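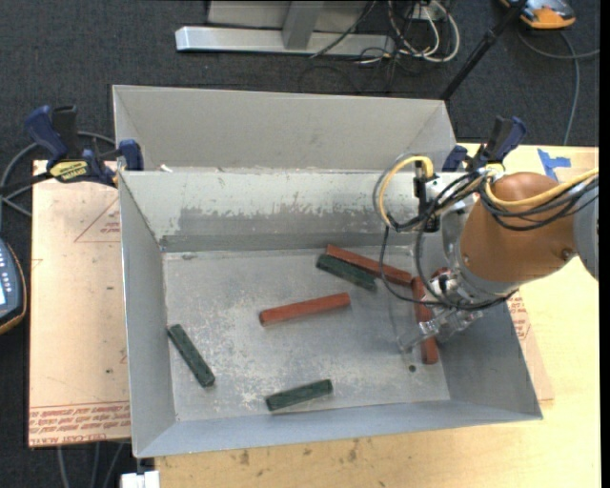
Week 2: Counting votes before you call them
Notes by Nest Yorath

A bill reaches the floor when leadership chooses to put it there, so a failed vote is usually a failure of arithmetic. The whip's job is to do the arithmetic early, and then get blamed for it.

Our running case is the Hineck transit bill. The chamber has 400 seats. With 292 members on the majority side, you would think a headcount was a formality. The Vundstead delegation thought otherwise and said so at length, mostly on the radio.

Terms you need:
- hard yes: will vote for it, would prefer not to discuss it
- lean: would like a bridge
- undecided: would like a bigger bridge
- absent: see undecided

Up to 50 members sat in the "lean" column until March, when the bill was pulled. The press release called this "a pause for reflection."

Reading: Huet, chapter 2, on pulled bills. Skip the poem.

We use cookies to improve your experience. Accept | Manage settings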